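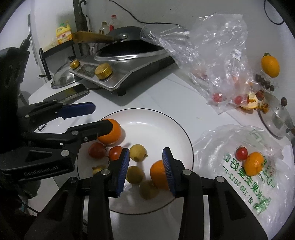 Figure 3. Two-gripper fruit task, wrist view. Both grippers are at the plate, one open over an orange, the other against a second orange. Input to the contact stage (Sec. 4.2).

4.2 Contact stage and hand assignment

The Drasik planner from Section 3 gives a target per hand and nothing else. It does not know which finger pad will touch what. So a second stage, small network, runs on the wrist view and outputs for each pad one of three states: free, near, touching. Labels come from the gripper width signal plus a short manual pass in Yook, our labeling tool. Manual pass covered 275 episodes. The rest is width signal only, and noisier.

Pads are easy to find. They are blue, most of the rest of the tool is black, and a plain color threshold gets the pad outline on nearly all images. Fruit is harder. In Figure 3 a dull greenish-brown fruit is partly hidden under the orange, and a small yellowish one sits behind the gripper frame. The detector often merges the first with the orange. We left these cases in the training set.

Clutter off the plate matters too. The clear bag at the upper right of Figure 3 has cherry tomatoes in it, same class as things we do want picked. First version of the planner proposed them as targets. Fix was a plate mask: fit an ellipse to the dark rim, drop every proposal with its center outside. Crude but it stayed. When the rim is mostly covered the fit drifts, and we fall back to the last good ellipse for up to 30 frames, then stop the arm.

Hand assignment is by distance, with a penalty for crossing. Each hand keeps its target for at least 8 planner steps. Without the hold the two hands swap targets back and forth when two fruits are close together.
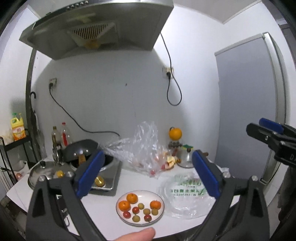

Vol. 8, Issue 4

4.3 View changes

The wrist camera moves with the tool so the plate changes size and place all the time. A wider view such as the second one, with the whole plate between the jaws and the stove and range hood behind, is good for planning. Close views are good for contact and bad for everything else. We tried one network for both and it did worse on both. Current setup uses two heads on a shared encoder, pretrained on 4,000 clips from the Lallotex set, and a switch on apparent plate width.

Another problem in the wide view: fruit outside the plate. One orange is far back on a small metal stand, in full view. Plate mask handles it. The thumb at the bottom center gets a fixed mask, else the detector sometimes calls it a fruit.

Timing is not solved. The two streams are aligned by clock only, and the Anville logger drops a frame now and then under load, wich shifts the contact labels. We resample before training. At run time we just take the newest image from each side.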